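Section 4. Connecting perception to the planner

By now you have Flokasance installed, the arms powered, and the controllers answering when spoken to. This section covers the part where the software looks at a table and forms opinions about it. Most of those opinions can be corrected.

You will need the workstation running Flokasance, the calibration file you saved in Section 3, and a table with things on it. Kitchenware is what the shipped object library knows best. It has strong views on plates and almost none on houseplants.

4.1 Before you start

1. Clear the arm's reach of anything you would be sorry to lose.
2. Put the emergency stop where you can hit it without standing up. If you have to look for it, it is in the wrong place.
3. Open the Cistell panel (Tools, then Perception, then Cistell). Cistell is the module that turns camera images into a list of named objects. The planner never sees a camera image. It sees the list, and it believes every word of it.
4. Check that the status line reads Idle. If it reads Waiting for time source, go back to 3.6. You skipped it. Everyone skips it.

CAUTION: Cistell can run while the arms are moving. Don't let it, at least until 4.4. A gripper passing in front of a plate is, to an untrained scene, a new and exciting kind of plate.

4.2 Registering the cameras

1. In Cistell, click Add view and choose the first fixed camera. Give it a name you will recognize in July. "Left" is not such a name, for reasons that become clear at step 4.
2. Repeat for each fixed camera. Flokasance accepts up to 4.
3. Load the calibration file for each view. The colored axes drawn on the preview should sit at the base of the arm you calibrated against. If they are hovering in the air or somewhere under the floor, you loaded the wrong file.
4. Set the side convention to Robot. In this mode "left arm" means the robot's own left, which may well be on the right side of your screen. Callum Holroyd argued for the other convention for an entire release and the setting still exists in his honor. Leave it alone.
5. Click Compare views. Every object seen by two or more cameras should get one entry, with one ID. If the same mug has two IDs, the planner will cheerfully try to fetch both.

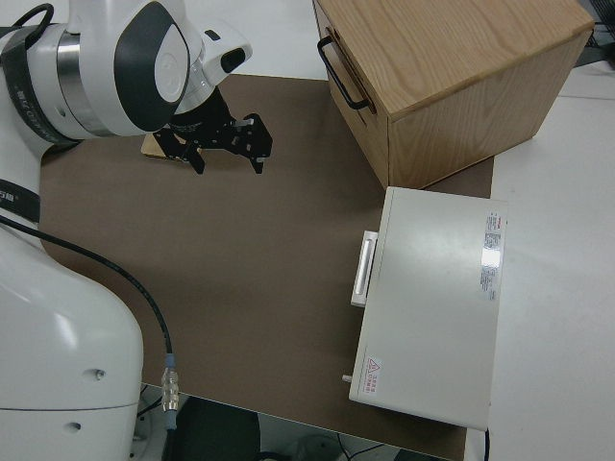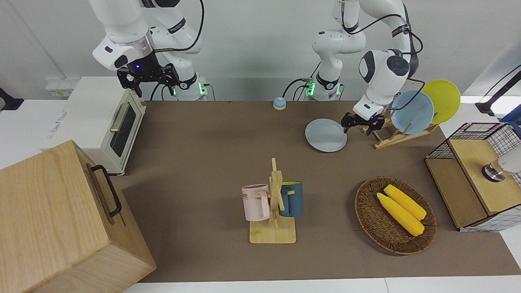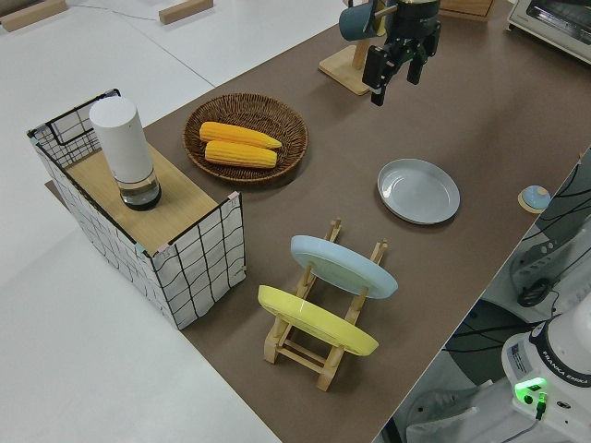 4.3 Building the object list

1. Click Scan. Cistell collects 20 images from each view and merges the results. Keep your hands off the table while it does so.
2. Read the list from top to bottom. Yes, all of it. Each line gives an ID, a class, a pose and a confidence score from 0 to 100.
3. Anything scoring below 67 is shown in gray and withheld from the planner. You can promote a gray entry by double-clicking it, but look at its pose first. A confident outline with the wrong orientation is worse than no outline.
4. Fix wrong classes by hand. The usual offenders:
Plates standing in a rack get merged into the rack. Select the rack and click Split.
Food in a basket is reported as part of the basket. Same cure.
Mugs on a mug tree lose their handles. Open the mug entry and set Grasp region to Rim.
Thin blocks lying flat vanish into the tabletop. Lower Minimum height until they come back, then stop lowering it, or the weave of the mat will start applying for object status.
5. Mark anything the arms must never touch as Fixed. Appliances, cables and stands all qualify. The planner will route around Fixed objects with a margin you set in 4.4.
6. Save the scene.

Note: Saving writes the list and not the images behind it. If you want to be able to prove later that there was a plate there, tick Keep source images. Suqin Meng, who maintains the scene format, would like you to tick it. So would your future bug report.

4.4 Handing the scene to Zadau

Zadau is the planner. It is fast, thorough, and completely without imagination, so it needs to be told things.

1. Switch to the Planner tab and load the scene you just saved.
2. Set Clearance for Fixed objects. The default is generous. If Zadau reports No path for everything, halve it and try again before blaming the arm.
3. For a two-arm setup, turn on Shared workspace. With this off, each arm plans as though it lives alone.
4. Leave the planning timeout at 300 milliseconds. Raising it rarely finds a better path. It mostly finds the same path after a longer silence.
5. Choose one object and one arm, then click Preview. A ghost arm will perform the motion on screen. Watch the elbow. People watch the gripper, and the elbow knows this.
6. If the ghost passes through anything solid, that thing is missing from your list. Return to 4.3, step 2, and read it properly this time.
7. When the preview is clean, set speed to Low and click Execute with a hand on the stop.

CAUTION: Cables are not modeled unless you add them. Use Add volume to draw a box over any cable that crosses the table. The box will look clumsy. Draw it anyway.

4.5 Common messages

Scene is stale. Something has moved since the scan. Scan again.

Object 7 has no reachable grasp. Try the other arm, then try moving the object. Hiwot Gebretsadik's grasp notes in Appendix C list which classes prefer being taken from the side.

View disagreement. Two cameras place one object in two positions. Somebody bumped a camera mount. Recalibrate that view only; the others are innocent.

Unknown error (Ren). This comes from the Ren driver layer and means the controller said something the driver didn't understand. Restart the driver, save the log, and attach it to your report.

Continue to Section 5 once you have executed one complete pick at Low speed with no messages. A pick with one message doesn't count.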